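Equipment Review: Makori Finger Maintenance Kit for Parallel Grippers

Prepared for the Stirside Technical Training Center by Natália Jelínek, Equipment Evaluation Office

Purpose of the review

The Equipment Evaluation Office was asked to assess the Makori Finger Maintenance Kit as a possible replacement for the assorted hand tools now kept at each tabletop robot cell. The kit is sold by Mostivis for the inspection, cleaning, replacement and realignment of molded gripper fingers. It was used from the beginning of the training term through the end of November on a single cell, designated Cell Gernlow, which consists of one arm, one two-finger gripper, a wrist camera and a fixed laminate table.

The review covers the kit only. The arm, the gripper and the control software were not evaluated, and readers should not take any remark below as a judgment on them.

Contents of the kit

The kit is supplied in a hard case with a foam insert. It contains a short-handled torque driver with four bits, a set of feeler gauges, a soft brass brush, a nylon brush, a bottle of residue-free cleaner, lint-free wipes, two alignment blocks, a small inspection mirror and a printed service card. Replacement fingers are ordered separately. The case closes firmly and fits in a standard bench drawer.

The foam insert is cut closely to the tools, and a missing item is easy to notice at the end of a shift. The cutout for the feeler gauges is too shallow, however, and the gauges tend to slide out when the case is carried by its handle. The office has placed a strip of tape across this section. A deeper cutout would be preferable at this price.

Routine cleaning

Cleaning is the task for which the kit will be used most often. The service card calls for the fingers to be wiped at the start of each session and brushed along the grooves every 60 operating hours. Staff followed this schedule throughout the trial.

The nylon brush is well suited to the step between the gripping face and the outer body of each finger, where dust collects and a cloth does not reach. The brass brush is intended for metal mounting surfaces only. This restriction appears on the service card in small type, and one trainee used the brass brush on a fingertip before the instruction was noticed. The resulting marks were shallow. Even so, the restriction should be printed on the brush handle.

The cleaner dries quickly and left no film on the gripping faces. One bottle holds 300 milliliters and lasted the full trial with a small amount remaining. Trainees should apply it to the wipe and keep it away from the camera lens, for which it is not approved.

Replacing and aligning the fingers

A complete change of both fingers was carried out twice. The procedure on the service card is clear and may be followed by a trainee who has completed the introductory course. Power is removed and locked out, the retaining screws are withdrawn, the old finger is lifted away, and the mounting surface is brushed and wiped before the new finger is seated. The torque driver is the strongest item in the kit. It releases with a distinct click, and its short handle clears the gripper housing, where the center's older driver must be held at an angle.

Alignment takes longer. The gripper is closed by hand on the narrower of the two blocks, the screws are brought up lightly, and the gap is checked with the feeler gauges at the base and again near the tip. The blocks are accurate and comfortable to hold. The instructions do not state which finger should be adjusted first, and two members of staff reached different settings before agreeing on a method. The center now fixes the left finger and adjusts the right to match it. This order has been added to the local work sheet.

After each change, staff ran a test routine of 142 open-and-close cycles, then repeated the gauge check. No movement was found on either occasion. The service card recommends a shorter test, but the office considers the longer one suitable for equipment handled by many different trainees.

Setting the working height

The kit also includes guidance on setting the lowest permitted height of the fingertips above the table. A feeler gauge is laid on the surface, the arm is lowered in small steps under manual control, and the position is stored when the gauge just begins to drag. The method is slow but dependable. It must be repeated whenever fingers are replaced, as a slight difference in length can bring the tips into contact with the table.

The guidance assumes a flat table and does not mention checking the height at more than one point. The office recommends taking readings at the center and near each corner, then using the highest reading as the reference – particularly on older tables.

Cost and support

The kit was purchased for 1850 dollars, a price that includes one recalibration of the torque driver. Mostivis answered two written questions during the trial. The first reply was prompt and complete. The second, concerning the shelf life of the cleaner, was less helpful and referred the office back to the service card, where the subject is not covered.

Much of the kit could be assembled from general suppliers for less. The torque driver and alignment blocks are the exceptions, and they account for most of its value to the center.

Findings

The Makori kit is recommended for cells in daily use. It shortens the work of changing fingers and gives trainees a consistent procedure to follow. It is not recommended for cells that operate only occasionally, where a shared torque driver and a supply of wipes will be sufficient. The office requests that any further kits be ordered with a printed label for the brass brush and a second set of lint-free wipes.

Inspection between scheduled services remains the duty of the person in charge of the cell. The wrist camera is useful for this purpose, as it presents both fingertips against the tabletop and can be consulted without reaching into the work area. With the gripper open and the table clear in front of it, the upper edges of the fingers can be checked for small nicks and pale dust, both of which are present on the right finger at Cell Gernlow. The table deserves the same attention: a few thin, dark scuff marks lie on the pale laminate beyond the fingertips, and marks of this kind should be entered in the cell log with their position, so that any new ones can be recognized at the next inspection. 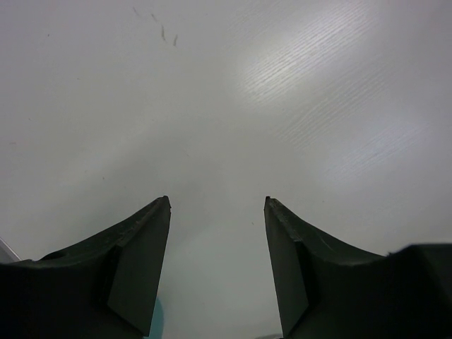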